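Netora Kids' Book Blurbs: data card

What this is

A set of 800 back-cover blurbs from children's picture books, each with a label for the claim the blurb makes about where the story comes from. The labels are "true story," "inspired by," "retelling," "made up," and "doesn't say." It was put together for the Wometero reading list project, which wanted a quick way to sort animal stories for school libraries.

I was asked to write the card after the labeling was finished. I have doubts about parts of it and I've left them in.

What's in a record

Each record has the blurb text, the stated age range, the year of the edition, the label, and a free-text note. The note is blank more often than I'd like. Where it's filled in, read it before you trust the label.

Blurbs were typed in by hand from library copies. Line breaks are gone. Capital letters and exclamation marks were kept as printed, so expect a lot of both.

How the labels were made

Two readers labeled every blurb separately, using the Huvamden guide (in the docs folder, 11 pages, could have been four). When they disagreed, they talked it over and picked one. Only the final pick was saved. That was a mistake, in my view, and it means you can't work out how often they disagreed. Please don't quote an agreement score for this set. There isn't one.

The line between "true story" and "inspired by" is the weak spot. The guide says to go by the publisher's wording, but publishers use both phrases for the same kind of book. A bear who really lived in a zoo and a bear who really lived in a zoo and also talks can end up with the same label.
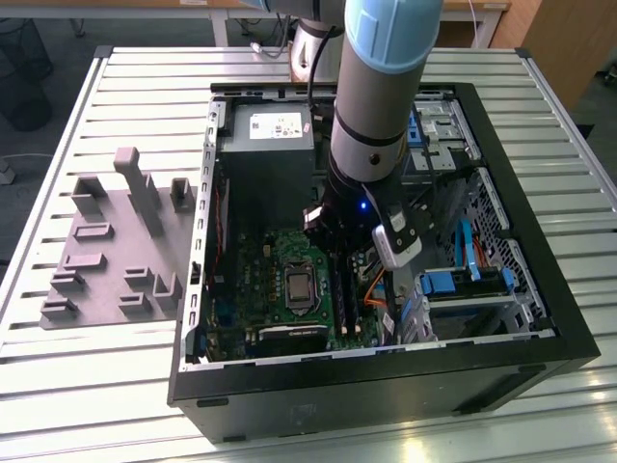

What it's supposed to be good for

Sorting blurbs by the claim they make. That is a smaller job than it sounds. The label tells you what the cover says, and covers are there to sell books. If you want to know whether a lion, a dog or a lost duckling did what the story says it did, go read something with footnotes.

I would not use it to:

judge the quality of a book
guess a child's reading level (the age ranges come from the publishers, who are hopeful people)
say anything about picture books in general, as the shelf we drew from leans hard toward animals

Known problems

35 records are reissues of books already in the set, with slightly different blurbs. They were kept on purpose. I'd drop them before splitting the data, or you'll be testing on what you trained on.

Frerichs titles are overrepresented. The library had a whole run of them, and they all open with a question.

"Doesn't say" was also used for blurbs too faded to read in full. The note field should mention this and sometimes does.

Changes

June: fixed swapped age ranges in the board book records. Removed the sample chart from this card, as it made the labels look more settled than they are.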